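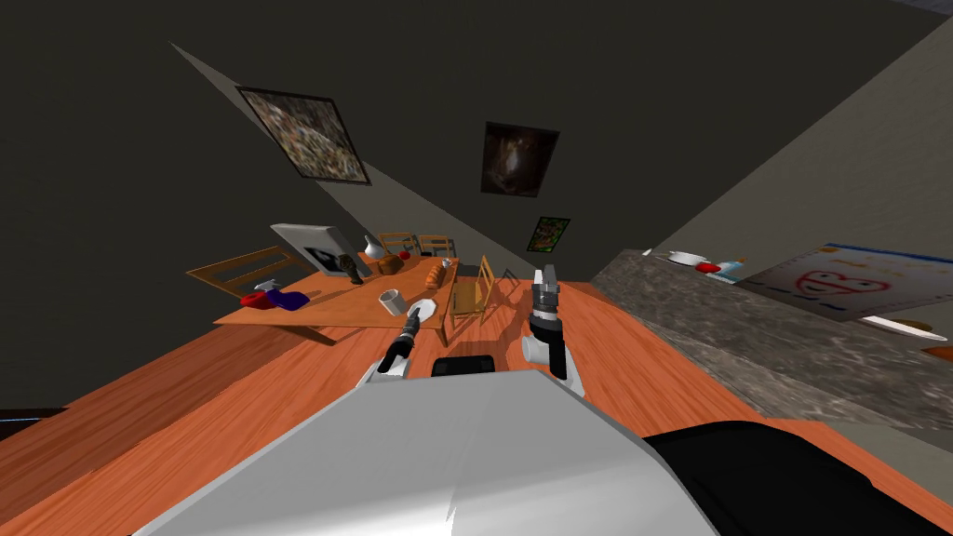

Operators who have spent a few weeks driving a two-armed robot through kitchen tasks tend to make the same complaint: the hard part is the wrist. Reaching a mug is easy enough. Turning the hand so that the fingers close across the handle, with the elbow clear of a chair back, takes most of the practice time. One of the operators at Clolta put it less politely and added that the simulator is worse than the hardware, as a simulated cup gives you nothing to feel.

Clolta trains household manipulation policies from demonstrations. A person performs the task through the robot, the software records joint positions and camera views, and a network is fitted to the result. The method is old. What has changed is how much of the demonstrating is done in rendered rooms before any motor moves.

The company's dining room set is typical. There is a table with four chairs, a marble counter along one side, and pictures on the wall. The table holds bread, an apple, a plate, a spray bottle and a mug lying on its side. A mug on its side is a different problem from a mug standing up. The grasp comes from another direction, and the operator has to decide whether to right the mug first or carry it as it lies. Both count as valid demonstrations under the Clolta protocol, but they are filed separately, since a network trained on an even mix of the two tends to hesitate over the rim.

Two ways of leading the arms are in use. The first is a pair of leader arms, small unpowered copies that the operator holds and moves while the simulated arms follow. The second is a headset with hand controllers. Daneshvar, which makes the leader arms, gears them so that 2 inches of hand travel produces the same travel at the gripper. Clolta tried a higher ratio and dropped it. Operators finished sooner but overshot on contact, and the overshoot went straight into the training data.

The controllers cost less and are quicker to set up. Their weakness is the elbow. A hand controller specifies where the gripper should be and leaves the rest of the arm to a solver, which may choose a posture no person would. Close to a chair this matters. The leader arms fix every joint, so a demonstration made with them carries the posture as well as the grasp.

A session runs 12 episodes, then a break. Each episode starts from a reset in which the objects are shifted and turned within limits. The operator gets one attempt. Failed attempts are kept, marked, and left out of the first round of training. Some return later as recovery data, cut so that they begin just after the mistake.

Plivwood, the simulator underneath, handles rigid objects well and cloth poorly. Bread is treated as rigid, which is wrong but harmless for pick and place. Liquids are not modeled. A spray bottle can be lifted and aimed, and its trigger can be pulled through its range, but nothing comes out.

Transfer to hardware is done at the Trarnitz site, where a physical room is fitted out for the same tasks. Policies trained only on simulated demonstrations are run there first without changes. Operators then add a short set of real demonstrations, six per task, and the policy is trained again. Most of the remaining faults are in contact: the fingers close early, or press down on the plate before sliding under its lip. Lighting causes fewer problems than it did, largely through varying it in the rendered episodes.

Work on hand guiding, in which the operator takes hold of the real arm and moves it directly, resumes at Trarnitz in July. It gives the best force data of any method in use there. It also puts the operator's own hands in the camera view, and they have to be masked out before training. The masking tool currently leaves a soft edge near the fingertips.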